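Chapter 4
Where the Stuff Ends Up: Rooms and Habits

I moved into a tiny apartment in Lustden one August with 23 boxes, and by the end of the month I had stopped seeing half of what was in them. I mean that almost literally! A lamp sat on the floor by the door for so long that I stepped around it in the dark without thinking.

This chapter is about that kind of not-seeing (psychologists call it habituation), and about how a room trains the person living in it. We'll start small, with counters and shelves, and work up to the Fadness housing study, where 139 tenants drew their own kitchens from memory and got a surprising amount wrong.

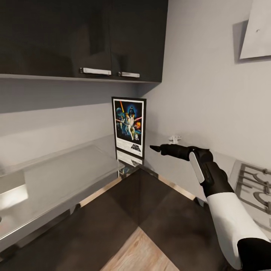
My own drawing was awful, by the way. I left out a whole window. Before you read section 4.1, grab some scrap paper and draw the room you slept in last night, doors and outlets included. Keep the sketch, messy or not – we'll need it again when we get to Rønning's idea of the "worn path."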